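The Humble Grater Has Earned Its Shelf

Few kitchen tools do so much for so little. In Drostville, where the covered market has run since 1674, one stall sells graters all year long, and by 8 in the morning in December there's already a line for them!

The pull is flavor. Cheese you grate yourself melts into a smooth sauce, and a whole nutmeg gives off a scent the jarred powder lost long ago. The cooks at Galindo, a small lunch place beside the market, grate frozen butter straight into their biscuit dough — it stays cold, spreads evenly, and the layers come out wonderfully tall. 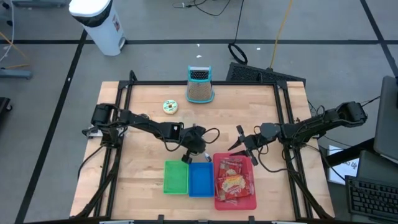
A box grater with a teal top, standing toward the back of the table.

Potatoes may be the best test of all. Use the big holes, squeeze hard in a clean towel, then squeeze again (yes, again). For a good panful, Galindo starts with 500 grams and one small onion, and the edges fry up like lace.

Clean-up is easier than people fear. Rinse the grater right after use, brush in the direction of the holes, and let it dry standing up. A stale crust of bread rubbed over the holes lifts out the last of the cheese.

More in Food
Hulinico's Salt Makers at Low Tide
A Weekend of Soup in Grular
442 Ways With an Egg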